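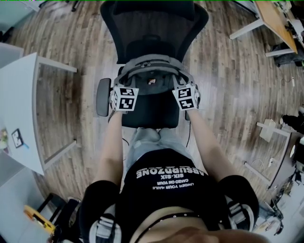

How often should a cricket bat be oiled?
Once before first use and once at the start of each season, with a light third coat only if the face looks dry.

Oiling an unfaced bat
Use raw linseed oil. Boiled linseed dries too hard. Put a teaspoonful on a soft cloth and wipe it over the face, edges, toe and back. Keep clear of the splice, the handle and any stickers. Lay the bat flat, face up, for 24 hours, then wipe off what has not soaked in. Repeat once. A bat that has taken too much oil gains weight and loses its spring, and the oil cannot be got out again.

Bats with a clear facing need no oil on the face. A little on the toe and any bare wood at the back is enough.

Used cloths
Linseed rags can heat up by themselves when bundled. Spread them flat outdoors until stiff, then bin them.

Knocking in
Allow six hours with a mallet, in sessions of 20 minutes. Start lightly and build up. Strike the edges at an angle, never square on. The Lulow mallet has a rounded head that suits edge work; the Kurnley is heavier and better kept for the middle.

Surface cracks
Fine cracks on the face are normal. Sand with 180 grit, finish with 600, and wipe off the dust. Run thin wood glue into any crack that catches a fingernail, press it closed, and bind with tape overnight. Cracks running into the splice are a job for a repairer.

Replacing a grip
Slit the old grip lengthways and peel it away. Dust the handle with talc, roll the new grip onto a cone and push it down in one movement. Trim the top and finish with a turn of tape. Hokutent grips are slightly short, so begin at the shoulder.

Winter storage
Keep bats in a cool room away from radiators, and out of lofts and car boots. Check the toe for swelling in spring before playing.

Georges Boutros
Last revised July 12, 2020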